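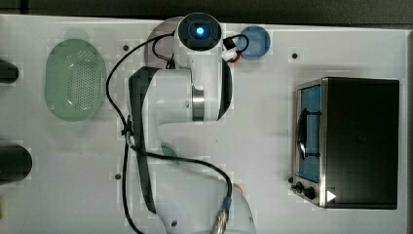 I'm finally painting my kitchen table and I'm so excited I can hardly sleep! It's a solid old pine thing we picked up at the Hendale flea market, and it has carried every dinner in our house ever since. I want the top white all the way to the rim, with that dark strip of floor showing past it, the same look as here. My worry is stains. We eat a lot of spaghetti. What paint do I use, and does it need a clear coat on top?

Posted 2019-12-06 by hendale_pine
2714 views

Best answer

Oh, you are going to love it! I did mine last February and I still pat it when I walk by. Wash it well first, then sand, then a stain-blocking primer (pine has knots and they WILL come through as yellow spots if you skip this). After that, a water-based enamel made for cabinets. Go thin. I did 3 coats with a foam roller and went over it lightly with 300 grit between them. Then a water-based clear coat, because the oil kind turns yellow over white. Tomato sauce wipes right off mine if I get to it the same evening.
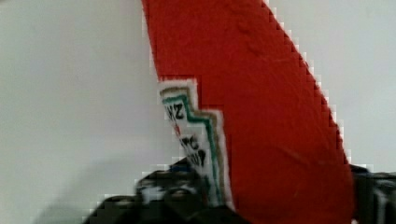

One of my neighbors in Hokitville disagrees and says the clear coat is a waste of money, that a good enamel left alone to harden will shrug off sauce by itself. She may be right, her table looks great. I have kids so I'm keeping my clear coat.

Comments (53)

Second answer

Chalk paint!! So easy, no sanding, and the colors are gorgeous. You do have to wax it and then wax it again. I wouldn't put curry near it.

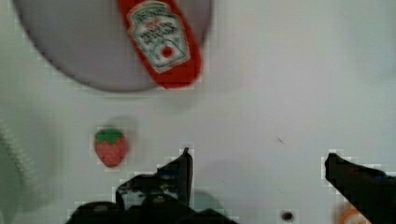
How long before we can eat at it?
Wait a full day for light use and closer to a month before you scrub it or leave anything heavy sitting there overnight.

Third answer

what they said, but try a bit of it on the underside first. White next to a gray counter is lovely too
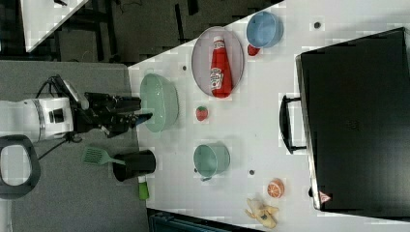

White top beside gray, with a mint-green bowl.

Related questions
Can I paint over old varnish?
Best roller for a smooth finish
Yellow spots on white trim
Getting beet juice out of butcher block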